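Quick one tonight because I've got to be up at stupid o'clock, but I said I'd write up the Ziltero open day and if I leave it I never will.

So. Fleltham, the old trading estate past the retail park, second unit on the left. Signs were rubbish. I drove past it twice and ended up following a man with a lanyard. Parking fine once you find it. Free tea, good biscuits, gone by 10 in the morning.

Ziltero have most of one big open-plan floor. Desks at one end, robots at the other, ducts overhead and a lot of cable. Small groups, no booking, just wander up and stand behind the tape.

I mostly went for the breakfast demo, which had been on the flyer.

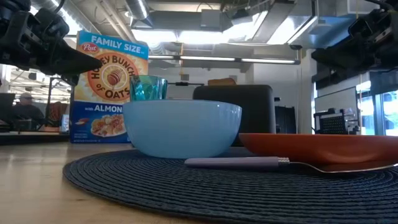 I'd expected factory stuff, welding or boxes on a belt, and my own line of work is packing so that would have suited me. But they want arms that can cope with a kitchen. Two arms, one table, and everything on it the sort of thing you'd have at home: Honey Bunches of Oats in the family size, a toaster with a slice sticking out the top, a spoon with a pale lavender handle. I liked that. Nothing special made for the robot to hold. They said every object is a differnt problem and the dull ones are often the worst.

The software side is called Drello. I asked what it does and got a long answer, of which I kept maybe a third. It plans for both arms together so they don't clout each other. The current version has been through 1,840 practice runs and they want a lot more before they'd let it near anyone's actual house. Fair enough.

Also asked about price. Got a smile.
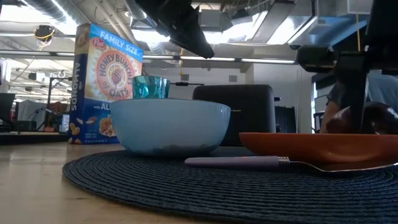

Things I wanted to know before I went: how close can people stand, and who stops it if it goes wrong. Big red button, someone always has a hand near it, and visitors keep back. Staff get nearer than I would. There was one in a light blue shirt right behind the arm at one point and I'd have been twitchy, but I suppose you get used to it. We have a palletiser at work called the Tóth (after the firm that put it in) and I still give that a wide berth after 86 weeks.

Watching is slow, I should say. If you take kids, warn them. Lots of waiting, a bit of moving, more waiting, someone types something. I got oddly gripped by it though and stood there far longer than I meant to, then had to leg it round the rest. 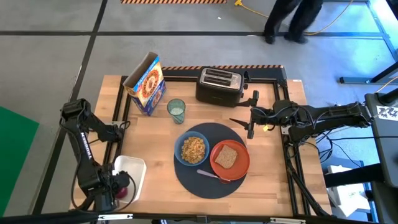
The rest being a talk upstairs (hot, too many slides) and a table of leaflets. The talk did have one good bit on grip strength, and how much squeeze you can put on a thing before it gives. They'd broken plenty of crockery finding out. Somebody asked about washing up and the whole room perked up. Not yet, was the answer.

They're doing another one in February, same place. Apparantly they're hoping for 1,000 people over the weekend, in which case get there early and bring your own biscuits. Lift was out so ring ahead if stairs are a problem.

Right, bed. Will do the boiler post next.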